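Home News Projects Back issues Subscribe

The bathroom that ate our robot

OK, so I promised last month that I'd write something cheerful about the new test homes, and I will, but first you're getting the story of how I lost most of November to a bathroom.

If you joined the list recently: Garnholm is our home-helper project, Junis is the robot, and before Junis does any job in our practice apartment it does the job a whole lot of times in simulation. We have a bunch of simulated homes and they all have names (I didn't pick them). The one that got me is Farquharson. It's a small place with a bathroom that opens straight onto a room with a refrigerator in it, pale wood floor on one side of the doorway and pinky terracotta on the other. I'd always liked Farquharson! It's a tight squeeze, and tight squeezes are where you find out if your planner is any good.

The job was about as dull as they come. Start in the bathroom, drive out through the doorway, stop in front of the refrigerator, say you're done. We run it 200 times whenever anybody changes the driving code, and it had been passing for so long that I'd stopped looking at the results and just looked at the little green check mark. You can probably see where this is going.

Parisa Heydari was the one who caught it. She'd swapped in a new arm pose for driving, with the gripper carried lower, and she was checking for bumps. There weren't any bumps. What she had was 17 runs where Junis reported that it was finished, the check mark was green, and the robot had never left the bathroom. She sent me a message at 7 in the morning that just said "does Junis live in the bathroom now?" and I thought she was kidding.

She was not kidding. I played one back and it went like this. Junis turns, lines up on the doorway, drives at it, gets to where the wood floor meets the tile floor and stops dead. The wheels keep turning. After a while the base starts creeping sideways, very slowly, and ends up tucked in by the wall with the gripper pointing at the tiles. And then it announces success. Big happy message in the log. I must have watched that playback ten times, and I'll admit that by the fourth I was yelling at it.

There turned out to be two separate bugs, and they'd been covering for each other.

The first one was the floor. In Farquharson the wood floor and the terracotta floor are two separate pieces, and the terracotta piece had been exported a hair higher than the wood. In the rendered view they look perfectly flush. In the physics, though, there was a tiny ledge, and with the old arm pose the weight sat far enough back that the front wheels hopped over it every time. Parisa's new pose moved the weight forward, and on a slow approach the wheels just pushed against the ledge and spun. I measured the ledge in Custeo, which is the tool we use for poking at the homes, and it came out so small that Custeo had been rounding it to zero in the side panel. I had to go dig in the raw file. (Otakar, if you're reading this, yes, I've filed a ticket about the rounding, and yes, I was polite.)

The second one is the one that bothers me. Junis thought it had gotten to the refrigerator because it was counting wheel turns. It's supposed to compare the wheels against what the camera sees, and if those two disagree for long enough it's supposed to stop and ask for help. We'd put that check in ourselves, after a nasty afternoon with a rug. But somewhere along the way the time limit got changed. The wait is supposed to be 500 milliseconds, and the settings file for the simulated robot had it in seconds, so Junis was prepared to sit there spinning its wheels for over eight minutes before it got suspicious. The whole job only takes a fraction of that. The check was there, it was switched on, and it was never going to fire.

I know, I know. Units. I teach the intro session for new people and there's a slide about units in it.

So then of course I got that cold feeling and walked down the hall to look at the real robot's settings. They're meant to be copied from the same place. And the real one had the bad number too. It had been copied over in the last update, along with everything else, and Junis had been driving around our practice apartment with it ever since. Nothing had happened, as far as we can tell from the logs. The real floor is carpet and vinyl with a flat strip between them, and the wheels never had a reason to slip for long. But a robot that heavy, pushing against something it can't feel and believing it's halfway across the room, is exactly what that check is for. What if the something is a foot?

We pulled Junis off the floor that same afternoon. Otakar Skála did the stop tests over again from scratch, which meant he spent two days holding a robot back with a foam block and a stopwatch. With the right number in the file it gives up in half a second, every time, and he did it 100 times so I'm inclined to believe him. He also pointed out (very kindly, he could have been a lot meaner) that our stop test had been skipped for settings changes and was only being run for code changes. I wrote that rule. It made sense to me when I wrote it.

What's different now, for those of you who run our homes on your own machines:

Farquharson has a new floor. Please download it again and throw out the old copy. If you've got results from the old one that involve driving out of the bathroom, I wouldn't trust the passes. The failures are probably fine.

The success message doesn't come from the robot anymore. The simulator knows perfectly well where Junis is, so now it checks for itself and the robot's opinion gets logged next to it. When the two don't match, the run fails, in red, with a note saying how far apart they were. I can't believe we ever let the robot grade its own homework.

Every time setting has its unit in the name. It's ugly and the names are long now. Your old settings files will throw an error when you load them, and that's on purpose, so please don't write to me about it unless the error makes no sense.

And a settings change gets the full stop test before Junis is allowed to move, same as a code change. Yes, this makes updates slower. Parisa has a script that does most of it, and she says she'll share it once she's cleaned out the swear words.

I've also gone back to watching playbacks. A few each day with my coffee, picked at random, passes as well as failures. I'd forgotten how much you pick up that way. Last week I noticed Junis always takes the same wide turn coming off the start, even when there's loads of room, and I still don't know why. It does it in two other homes as well. 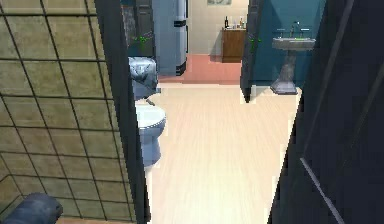 My guess is that the turn goes back to an old bumper setting from the first base, but Otakar thinks it's the planner being scared of doorways, and we've got a lunch riding on it. If you've seen the same wide turn on your setup, send me the log and tell me which arm pose you had on. The cheerful piece about the new homes is coming next month, I swear.

Contact the newsletter | Copyright Garnholm project | Back to top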